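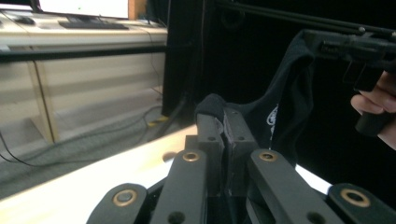

Left-hand unit on a piece of black fabric, second unit coming in from the right.

1/ Three weeks with the Soltow hand-held gripper kit from Lellora. We paid for ours and nobody at Lellora has read this. Thread covers setup, the hardware, the software, cloth work and what I would change.

2/ For context: we are a small shop and we needed two-handed demonstrations of clothes handling. Folding, turning sleeves, laying things flat. We had been using leader arms on a bench and they are slow to teach with. The Soltow kit is two hand-held grippers with a camera each, so the person does the task directly and the recordings go to training.

3/ In the box: two grippers, two cameras and mounts, cables, spare pads, a bag of screws, a calibration board and a printed quick start. There is no case. For what they charge I expected a case.

4/ Setup took one afternoon. The quick start gets you through assembly fine. Calibration is where I lost time. Page 9 says to hold the board flat and doesn't say how far away. Support told me arm's length, and it passed on the next try.

5/ Mechanism. Four linkage arms per gripper, brass bushings at the joints, black plastic for the rest. The fingers close parallel and stay parallel. I checked ours with feeler gauges on the first day and again last week. No change I could measure.

6/ The bushings are the best decision in the product. Our previous hand tool ran plastic on plastic and had play in the jaws inside a month. When the jaws have play, your recorded opening width is wrong, and then the policy closes too early or too late on the robot.

7/ Finger pads are thin strips along the inner faces. They hold cotton and fleece well. Slick linings slide if you pull sideways. One pad lifted at the corner in week two. I replaced it from the spares in a few minutes with a small screwdriver and some patience.

8/ Cloth. This is the job we bought it for. A single layer is easy to pinch once you learn to come in at a low angle. Picking up one layer off a stack of two is still hard, and I get both layers more often than I'd like. A thinner fingertip would help. Lellora lists one as planned, no month given.

9/ Black fabric against black fingers is worth a mention if you train on images. The edge of the jaw gets hard to pick out in the wrist view. We put our lights up higher than the manual suggests and it helped on matte cloth. Pale fingers would be my request for the next version.

10/ Handing off between the two grippers works better than I expected. You can hold a hem in one and bring the other in beside it without the housings hitting, as long as you keep your wrists apart. Tight crossovers, like tucking a sleeve under, still bump.

11/ Comfort. Trigger pull is light. Weight is fine for the first hour. After that I feel it in the thumb. We swap operators after 14 takes and the last takes in a block look about as clean as the first ones.

12/ Cables. They get in the way. We tape ours down where people walk and run the rest behind the operator. The connector on the left unit worked loose twice during big reaches. A strain relief clip would fix it. I made one from a zip tie.

13/ Software. The recorder is plain and it works. Start, stop, label, discard. It drops a warning if the two streams drift apart, and I have seen that warning once. Export has a setting for chunk size that defaults to 2048. Leave it alone, the smaller values made our loader crawl.

14/ What I don't like: the recorder won't let you rename a session after it closes. You have to export, edit the label file and import again. I have asked for this. The reply was polite and said it was on the list.

15/ Numbers, since people will ask. We have just over 1000 takes kept. I don't have a fair comparison of policy success against our old setup yet, so I'm not going to post one. Collection is clearly faster. That's all I can say today.

16/ We also looked at the Skitivton kit before buying. It's lighter and wireless, and the sample unit we borrowed had a nicer grip. The jaws flexed when we pulled on denim, so we passed. If you only move small rigid parts, I would try that one first.

17/ Would I buy the Soltow again? For cloth, yes. I'd order extra pads with it and budget a full day for calibration and lighting. If you have one operator doing long shifts, try to borrow a pair first and see how your hands feel.

18/ Replies are open. I'll post again in February when we've run the trained policy on the arms for a while.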